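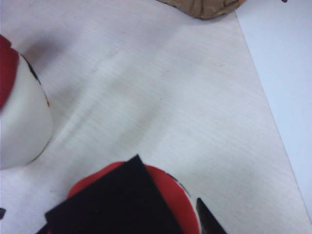 **Gripper closes to different width after 200 cycles, homing does not help**

**A-yeong Hyun**

Hello all. I look after one small arm with a two-finger gripper and a wrist camera at Wornden. It picks things with red tops from a table and puts them in a tray. In the morning all is good. After 200 cycles the fingers stop a little too early and the grip is weak. I run the homing again and it is the same. If I power off for the lunch and start again, it is good until 2 in the afternoon.

I already changed the finger pads and I cleaned the table. The force setting is 60 percent, I did not touch it since March. What should I check next? I would like not to open the gripper if possible.

**Pieter Vandenberghe**

It sounds like heat or the coupling screw, and you can separate them without opening anything.

1. Let the arm stand still, powered on, for the same time as 200 cycles take. Then measure the closed width.
2. Power off, wait, and run 200 cycles with the gripper only, no arm movement. Measure again.

If the width changes in step 1, the motor driver is getting warm just from holding. Lower the holding current in the idle state - on the Hisetton controllers it is a separate value from the grip force, and many people miss it. If it changes only in step 2, I would look at the coupling between motor and spindle. You will need a 2 mm hex key and you have to take off the back cover, but not the fingers.

Please also mark both fingers with a pencil line at the base before you start. On ours, one finger had moved in its clamp and we searched the software for a week.

**Yu**

same problem here, I put new grease and it went away. Ours has 4000 hours so maybe it was only old

**A-yeong Hyun**

Thank you both. I did step 1 on Sunday when the cell was free and the width did not change. So I will do step 2 and then the back cover. Pieter, do you remember how tight the coupling screw must be? The Zesorside manual gives a value only for the finger clamps.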